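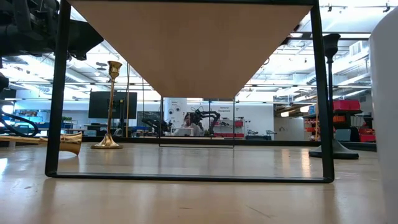

想请教一下去外地档案馆查商行旧信的事。我在写一篇关于特罗道(Trodau)港口小商户的文章,不是专业出身,写了快三年,断断续续的,家里人都笑我。现在最要紧的一批材料是Malhotra商行的往来信函和财产清册,存在索萨德(Sosard)的地方档案馆,目录上只写了“信函一束,395页;清册一本,26页”,别的说明一概没有。清册我手头有前几页的复印件,是早些年一位同好寄给我的,里头有一条写着“黄铜烛台,一”,既没有尺寸也没有估价,我看看桌上立着的黄铜烛台,再看看那行字,心里就发痒,很想知道当年记账的人是照什么规矩记的,为什么有的东西写得那么细,有的只给一个字。馆里七月会开放四天的预约给外地读者,我打算一次去完,所以有几个问题想提前弄明白:

一是四天到底能不能看完这些信?我读旧手写体很慢,一页有时要磨半个钟头。二是拍照的事,馆里的说明上写复制件按张收费,可又提到“自行拍摄另行规定”,这个“另行规定”我翻遍了也没找到。三是引用的时候,一束信没有逐封编号,我该怎么注明出处,才不至于让后来的人找不着?另外清册里的缩写如果有现成的对照表,也求指个路。啰嗦了这么多,先谢谢各位了!

发帖:港口边上的旧账本
2020年1月20日

慢慢翻纸

你好呀,看到索萨德就忍不住要回一条,我前前后后去过那里好几趟,对那间阅览室感情很深(冬天暖气特别足,七月倒是有点闷,带件薄衣服就够了)。

先说时间。395页四天,逐字抄下来肯定不够,但通读一遍、挑重点细抄,还是做得到的。我自己的办法是第一天什么都不抄,只管从头翻到尾,每封信记一行:日期、从哪里寄出、写给谁、大致谈什么。看不懂的就画个圈,接着往下走。这一天会很难受,因为总想停下来,可是翻完以后你对写信人的笔迹已经熟了,第二天再回头看,原先半个钟头啃不动的一页,常常十分钟就读顺了。商行的信又比私人信好读一些,开头结尾都是套话,认出一封就等于认出了一大半。

拍照我只能讲我那时候的情形。前台有一张单子,填了就可以用自己的相机拍,不许用闪光灯,也不能自己带翻拍架进去,装订太紧的册子要先让馆员看过。“另行规定”说的应该就是这张单子,它没有放在网上。不过规矩会改,你最好写信问一声,把卷宗号、页数、打算拍多少都写清楚,他们回信挺快的,口气也和气。顺便问问清册是给原件还是给缩微胶卷,我有一次兴冲冲跑过去,结果坐在胶卷机前看了两天,脖子酸了一个礼拜。

引用嘛,没有逐封编号的,我一般写成:馆名、全宗名、卷宗号,再加上“某地致某地,某年某月某日”。如果同一天有两封,就把信的头几个字也抄上。要是纸角上有铅笔写的页码,也可以记,但请注明是铅笔页码,因为有时候后来重新整理过,会有两套数。

还有一件小事,你别嫌我唠叨:每拍一组之前,先拍一张写着卷宗号的纸条。我头一回去没这么做,回家对着八百张照片,800张啊,一张一张猜是哪一卷的,猜到后来把咖啡都喝凉了三杯。

路过看看

四天足够了,我两天就看完一大卷。用Prarance识别一下手写就行,不用自己读。

灯下抄书

楼上说的Prarance我也用过,想补充几句,免得楼主抱太大希望。字迹工整的誊清本它认得还可以,草稿和账目就差得远了,尤其是数字和缩写挤在一块儿的地方,它会给你一个看上去很像样、其实不对的结果。我的习惯是先自己读出十来页,拿去跟它的结果对一对,心里有个数,再决定哪几封交给它。清册我劝你还是自己抄,26页不算多,况且你关心的正是人家怎么记的,换行、空格、涂改这些都是材料,机器一转就没有了。

关于“黄铜烛台,一”这样的条目,我整理过另外两家商户的清册,可以说说我的体会,不一定适用于Malhotra。清册多半是一间屋子一间屋子走过去记的,两个人,一个看一个写,看的人报什么,写的人就写什么。货栈里的东西关系到买卖,所以尺寸、成色、件数都齐全;到了住人的屋子,往往只报个名字。估价有时候不在条目后面,而在每间屋子的末尾合起来写一个总数,所以你手里那几页看不到价钱,不等于原本没有。你到了馆里,可以先翻到每一节的最后一行看看。我见过一本更省事的,估价全部另抄在一张散页上,夹在封底里面,目录根本没提。

还有,清册里没有写的东西也不好急着下结论。我早年写过一篇小文章,说某家一本书都没有,得意得很,后来才发现书是单独列了一张单子的,只好老老实实去写更正。那张单子在卷宗1,659号,跟清册隔了好几个架子,我到现在还背得出这个号码。

缩写对照表没有现成的全本,但索萨德阅览室的开架上有一本油印的小册子,灰皮,很薄,是馆里从前编给实习生用的,收了常见的度量衡和货物名。你向值班的馆员问“实习生手册”,他们就知道了。那本不能外借,可以复印。里面没有的,我建议自己做一张表,左边照样子描下来,右边写你的猜测,再留一栏写出现在第几页,攒到同一个写法出现三四次,意思差不多就自己浮出来了。

预约的时候记得把信函和清册分开填两张单子,填在一张上的话,有时只调出来一样,下午那一趟提卷过了两点就赶不上了。祝你七月顺利,回来以后有空的话,也上来讲讲那束信里都写了些什么,我很想知道特罗道那边的商户跟内地是怎么结账的。

港口边上的旧账本

谢谢各位,真没想到会有这么细的回复!问馆里的信今天晚上就写,卷宗号纸条和分开填单子我都记在本子上了。合起来写总数这一点我从前完全没想过,刚才又去翻了那几页复印件,有一节的末尾确实有半行被复印机压黑了的字,看不清,等七月看到原件再来告诉大家。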